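Grading Rules for Raincoat Sizes: A Comparison of Two Methods
Yolanda Ridgeway and Ansel Iwasaki
Apparel Technology, second year
Supervisor: Xiomara Greenberg
Submitted 11 May 2000
6 min read · 3 comments · 11 shares

1. Purpose

A clothing pattern is normally drafted in one base size and then enlarged or reduced to give the rest of the range. This step is called grading. The project compared two ways of grading a hooded raincoat sold through a mail-order catalogue: a fixed-increment table worked by hand, and the Gradex program installed in the Hovosdale computer lab. The question was whether the program gives sleeves and hoods that fit as well as the hand-graded ones at the ends of the size range.

The coat was chosen for its raglan sleeve. An error in a raglan seam travels into the neckline, and from there into the hood.

2. Base pattern

The base pattern was supplied by Probert, a small rainwear maker, as a paper draft in size 12 with a finished chest of 100 cm. Finished centre back length is 92 cm. Seam allowances were removed before grading and put back afterwards. The draft had been folded in storage, and two of the notches on the front raglan seam did not match the sleeve by 4 mm. Probert asked us to leave the front as it was and move the sleeve notches, so all results below use the corrected sleeve. 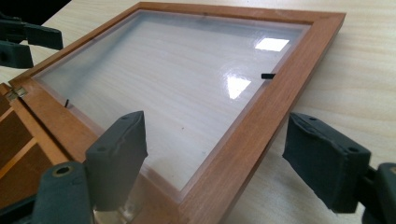

3. Method

3.1 Hand grading

Increments came from the Nakby table used in first-year classes. Chest changes by 5 cm per size, split evenly across the four body quarters. The neckline changes by 1 cm in total. Sleeve length changes by 6 mm up to size 16 and is then held. Ansel graded sizes 8 to 18 on card, and Yolanda checked each seam by walking the pieces against each other with an awl.

3.2 Program grading

The base pieces were traced on the digitizing tablet. Gradex asks for a rule at each point, entered as a horizontal and a vertical shift. We entered 74 rules. Curves between rule points are redrawn by the program, and the user has no control over their shape in the version we had. Output was plotted at full scale on the lab plotter, which was tested first with a drawn square of 50 cm and found to be 1 mm short on the long axis — this was corrected in the plot settings.

3.3 Fitting

Sizes 8 and 18 were sewn by each method in unlined nylon, making four coats. Myrtle Sorensen fitted all four on classmates and was not told which method had been used.

4. Results

Body pieces from the two methods agreed to within 2 mm at every size. The sleeve did not. At size 18 the program flattened the upper part of the back raglan curve, and the seam came out 7 mm shorter than the body edge it joins. The hand-graded seam at the same size was 1 mm long, which can be eased in.

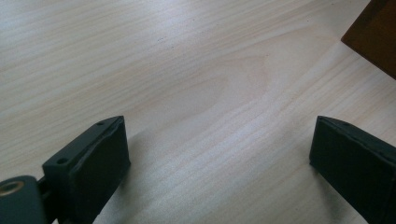 In fitting, the size 18 program coat pulled from the neck to the underarm when the arms were raised. Both size 8 coats were passed. The hood on the size 8 program coat sat slightly forward, but the wearer did not object to it.

Hand grading took around 9 hours for the full range. The program took under three hours, most of it spent on digitizing and rule entry. A second style with the same sleeve could reuse the rules, and the time should drop further.

5. Discussion

The fault lies in the redrawn curve and could be reduced by adding rule points along the raglan seam. We tried two extra points per seam on the size 18 back only. The shortfall fell to 2 mm. There was no time to sew a fifth coat, so the effect on fit is not known.

Four coats is a small sample, and nylon has little give. The result should not be applied to knits.

6. Recommendations

Use the program for the body pieces and for costing plots. Check every raglan seam by walking it at the largest size before cutting. Alaric Nakamura has agreed to repeat the sleeve test in October with the extra points and a coated cotton.

Related reports
Hood Depth and Side Vision in Children's Rainwear
Taped Seams: Peel Strength After Washing
Size Charts in Three Mail-Order Catalogues
Pocket Placement on Unlined Jackets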